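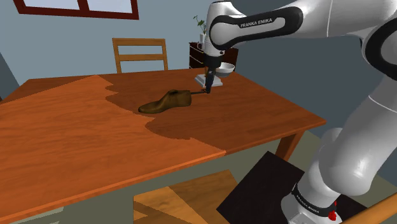

Notebook, Gurnivier test kitchen, November, English muffins again. The claim on trial this time is the overnight rest. Every recipe in the folder says to leave the dough in the fridge until morning "for better holes," and I have never seen one of them show a same-day muffin next to it. So I made both. Same dough, same griddle, same person flipping. I shaped on bare wood, a plain rectangular dining table, which is what most people who bake from our recipe cards have at home, and skipped the marble slab because it makes sticky dough behave better than it has any right to. If a method only works on cold stone it doesn't belong on the card.

Dough, per batch: 270 g Pravon bread flour, milk and water in equal parts, a spoonful of sugar, salt, instant yeast, a knob of soft butter. Wetter than last month. Last month's were little hockey pucks and I blamed the flour, then found I'd written down the milk wrong. Correction is in the margin of that page. The flour was fine.

Batch A: mixed, kneaded in the bowl with a wet hand, left on the counter until it doubled. Shaped, 30 minutes under a towel on a bed of cornmeal, onto the griddle.

Batch B: mixed the same, left out just long enough to show some life, then 9 hours in the fridge. Shaped cold, rested under the same towel until it looked like A had looked. It took a good deal longer and I didn't write down how long. Sorry. I was washing pans.

Problem number one with the whole comparison: A got less yeast than it wanted or B got more than it needed, depending on how you look at it. I kept the yeast the same in both so that I was changing one thing. But you wouldn't bake that way. A real overnight recipe cuts the yeast back. So B was a bit overblown by morning, domed up against the lid and smelling of beer. Someone is going to say that makes the test unfair and they will be half right. I'd still take it over no test.

Griddle: the Bellis, low, dial just under the middle mark. I don't trust the dial. It reads the same whether the plate has been on for two minutes or half the morning, and the back left corner browns ahead of everything else. I rotated the muffins by hand to even that out, A and B mixed together on the plate. Covered with a baking sheet for the first side, uncovered for the second.

8:30, first ones on. First side took longer than the card says. The card is wrong, or the card was written on a hotter griddle, which comes to the same thing for whoever is standing there with a pale muffin.

Notes as they came off:

A, same day. Good rise, straight sides, pale band around the waist like it should have. Smelled like toast and milk. Easy to handle all the way through, no drama with the spatula.

B, overnight. Spread more. Two of them touched and had to be cut apart. Darker faces at the same time on the plate, which I expected from the longer rest. One collapsed a little when I moved it from the cornmeal, my own fault, fingers instead of the bench scraper.

Let them cool completely. This is the part people skip, and then they say the middle is gummy. Split with a fork, all the way around, no knife. I cut one with a knife on purpose to see if it matters as much as the recipes say. It matters some. The knife one looked flat inside, but once it was toasted and buttered I'm not convinced I could have told you which it was with my eyes shut. The fork one did have more crisp bits. Call it worth doing, not worth shouting about.

Now the holes. I put the halves side by side by the window and looked at them for longer than was sensible. B has a few large ones, mostly just under the top crust, and a tighter crumb below that. A has medium holes all the way through. If you want a photo for a recipe card, pick the right B and it wins. If you want butter to go down into the thing evenly, I'd eat A. So the line about "better holes" is at best a line about different holes, and I suspect the wet dough is doing most of the work in both.

Flavor is another matter. B tasted better. I don't enjoy writing that, having gone in expecting to cross out the overnight step. There was a bit of sourness and the crust had more to it. A was fine, a bit sweet, a bit like a dinner roll. With jam on top the gap closed to almost nothing. With just butter it was plain enough.

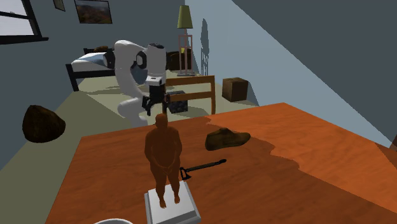
Source: Bekeck

Cornmeal. I went through too much of it, as always. Most of it falls off on the plate and burns, and by the second round the griddle smells like popcorn that got left too long. Wiped down between rounds with a dry cloth. Tried semolina on a couple of the A's and it stuck less and scorched less, but it doesn't give that gritty bottom, and without the gritty bottom it's a thick pancake as far as I'm concerned. Staying with cornmeal, fine grind, less of it.

Rings: didn't use any. The recipes that insist on rings are mostly written for batter, and this is a dough, if a slack one. The B's would have stayed rounder in rings, fine, but then you own a stack of rings. Tuna cans with both ends cut out are the usual advice and I have yet to find a can opener that will take the bottom off a modern can.

Vinegar: two of the folder recipes add a spoon of it "to strengthen the dough." Left it out of both batches. Missed nothing. It could be a way to fake the overnight taste in a same-day dough, and I'd like to try that properly before anyone puts it on a card as fact.

Things I can't claim from this:

That it holds with another flour. Only had the Pravon open.

That the fridge time matters down to the hour. One rest, one morning. Could be that half of it does the same job.

That anyone but me would taste the difference. I knew which was which. Next time somebody else has to mark the plates and keep quiet.

For next round: cut the yeast in the overnight batch so it isn't puffed up by breakfast. Write down the second rise this time, with the clock, even if there are pans. Put an oven thermometer flat on the Bellis and see what that back corner is really doing. Same-day batch with vinegar against same-day without. Change the card's first-side time or take it off and say "until the bottom is properly brown," which people can check.

Leftovers are split and bagged in the freezer, A on the left. Please don't mix them up, I want to toast one of each after they've been frozen and see if B is still ahead.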